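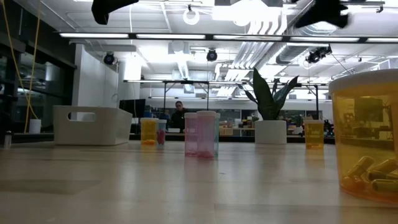

**Pill bottle** — a small capped container for tablets and capsules. I keep the Fudcombe household wiki's entry on these, so forgive the fondness!

Most of mine are amber, a tint that cuts down the light reaching the contents (some medicines spoil in it). Pink, teal and clear ones turn up too, and I like them for telling one person's pills from another's. White caps are common on all of them.

Jolene Mahuika's shelf guide sorts bottles by width, then height — I go by color. Wide ones are easier to get two fingers into.

See also: Pill organizer, Storage bin, Label.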